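Fluter (robot software)

Fluter is a control and planning package for robot arms that wear soft covers. It handles grasp planning, contact detection and self-collision checks for arms whose outer shape changes as they bend. First built at Fulldale and now kept up by a small group at Rarnberg. Written mostly in C++ with Python on top. Last tagged release was 12 Jan 2021; work since then has gone on in branches.

The name covers two things, which causes mix-ups. Fluter proper is the planner. The Fluter tools are the log viewer, the calibration scripts and the replay program. Most users install both. Some sites only run the tools.

Background

Standard planners treat an arm as a chain of stiff links. Each link gets a mesh or a few capsules, and the planner checks those against the world. Works well for bare metal arms. Works badly once the arm is put in a padded sleeve, as the sleeve bunches near the wrist, slides a bit along the forearm and takes up room the model doesn't know about.

The usual fix was to make every link fatter by a fixed margin. Safe, but the arm then refused to go anywhere near a shelf or the floor. Early users at Fulldale found that half the poses they wanted were thrown out before the planner even started looking for a path. Fluter began as a patch to get those poses back.

The first version had one job: swap the fixed margin for one that depended on joint angle. Everything else was bolted on later, and the code shows it. The folder layout still has a directory called margin that holds the whole motion planner.

Sleeve model

The sleeve is stored as a row of rings along the arm. Default is 24 rings. Each has a centre, a radius and a slack value. When the elbow or wrist bends, rings on the inside of the bend get pushed together and grow in radius; rings on the outside get stretched and shrink. No real cloth simulation. The maths is a lookup table with linear blending between entries.

Table is filled in by a calibration run. The arm is moved through a set of poses, a depth camera looks at it from the side, and the script fits ring radii to what the camera sees. A full run uses 178 poses. There is a short run too, but the manual says not to use it for arms with a wrist that turns past a half circle.

Slack is the weak spot. It says how far a ring may slide along the arm, and it is set by hand in a text file. Users tend to set it high and forget it. If slack is too high the planner gets timid again, which defeats the point of the package.

Known gaps in the model:

Sleeve twist is ignored. A sleeve that has wound itself round the forearm will not match the table.
Cables are not part of the sleeve. They need their own entry (see Cable entries).
Wear is not tracked. Old padding goes flat and the table slowly drifts out.

Perception

Fluter takes in colour and depth from any number of cameras but only plans grasps from the one at the wrist. Outside cameras are used for calibration and for the coarse map of the workspace.

The wrist camera has the arm's own parts in view nearly all the time, so the first step is a self mask. The mask marks which pixels belong to the sleeve, the fingers and the wrist housing, and drops them before anything else runs. It is worked out from the ring model and the joint angles, then grown by a few pixels. Without it the object finder keeps reporting a large dark lump right in front of the gripper, wich is the sleeve.

Dark objects are a problem of their own. A black sleeve over a black object gives almost no edge in the colour picture, and cheap depth sensors return holes on dark glossy surfaces. Fluter handles this by looking for borders first: long straight lines with a change of brightness across them, matched against a rectangle. If three sides can be found the fourth is guessed. If only one side can be found the object is flagged as partial and the planner is limited to edge grasps on that side.

Glare gets its own filter. Any patch that is close to full brightness and doesn't move with the floor when the camera moves is treated as a reflection and left out of the map. The filter needs at least two frames from different spots. On a still arm it does nothing. New users often report this as a bug.

Planning

Paths are planned by a random tree search with the ring model used in every check. Slower than capsules but not by much, as the rings are stored in a flat array and tested in order from the wrist back. Most failed poses fail at the wrist, so the test stops early.

Default limit is 2,000 tree nodes per request. When the limit is hit the planner gives back the best partial path and a warning. It does not move the arm on a partial path unless the allow_partial switch is on. That switch is off in every release but was on by mistake in one of the early test builds, and some old forum advice still assumes it.

After the search the path is smoothed. Smoothing uses the same ring checks. A common trick is to turn smoothing off while debugging, since the raw path makes it easier to see which ring is blocking.

Edge grasps

Edge grasps are the part of Fluter most people come for. The task is to pick up a flat thing lying on the floor or a bench where the gripper cannot close over the whole width. The planner looks for a lip, side wall or corner and tries to get one finger on each side of it.

The procedure has four stages, called seek, hover, drop and close in the code. In seek the arm moves to a point above the nearest good edge. In hover it stops with the fingertips a short way over the edge line and takes fresh pictures. Drop lowers the fingers straight down at low speed until contact or a set depth. Close brings them together under a force limit.

Hover is where most of the decisions are made. The planner wants the gap between the fingers lined up with the edge, and it wants to know wich finger will land on the object side and which on the floor side. It also checks the wrist housing and the lower rings against the object, since with a low approach the sleeve can touch before the fingers do. If the check fails the arm backs off and tries a steeper angle. It will try up to three angles and then give up and report.
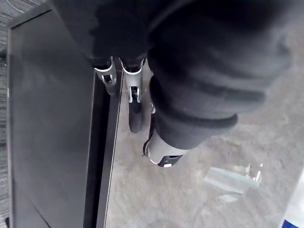 Scoring at hover is done per candidate edge, on length, straightness, contrast and how much free floor there is beside it. Contrast and length carry most of the weight. A dark flat object on a light grey floor scores high, more so if there is a raised lip with a bright line running straight down the side, as the line gives the fit something to hold on to. The far side of the same object may score much lower, e.g. where it lies against patterned grey carpet, because the fine stripes throw up lots of short false edges. The bright patch on the open floor has to be left to the glare filter. Floor objects near the corner of the view are kept in the map as unknown blocks until the camera gets a better look.

Finger length matters too. The gripper file needs the tip position of each finger and the size of the pad, measured with the gripper open. Copying the file from another arm of the same make is a regular source of trouble.

Cable entries

A cable that runs outside the sleeve is entered as a short chain of points fixed to the wrist housing, with a bend limit. The planner then keeps the cable out of pinch spots. Up to eight points per cable. Loops are allowed but slow things down, and the manual suggests using a fat cylinder if the cable stays close to the housing anyway.

Tools

The log viewer shows camera pictures, joint angles and ring radii on one time line. The replay program feeds an old log back through the planner so that a change in settings can be tested without the arm. Replay runs at up to 60 frames a second, depending on the log.

Replay results don't always match the live run. The tree search uses random numbers and older logs did not save the seed. Newer ones do. Logs from before the change can still be opened but the viewer marks them in grey.

There is also a small web page for watching the arm from another desk. Not meant for control. Has no login, so sites are told to keep it off the open network.

Giannakopoulos format

Fluter saves its sleeve tables in the Giannakopoulos format, a plain text layout with one ring per line and a header for the joint names. It came from an earlier project at Rarnberg and was taken over as is. Units are metres and radians. The header must list joints from base to wrist. If they are in any other order the file loads without an error and the rings end up in the wrong places, a fault that has been on the issue list since September and is still open.

Licence and support

Source is free to use and change. Bug reports go through the Rarnberg tracker. Binary packages are built for Linux only. A Windows build was started and dropped, though the log viewer alone will compile there with minor edits.

See also

Grasp planning
Self-collision checking
Hand-eye calibration
Soft robot covers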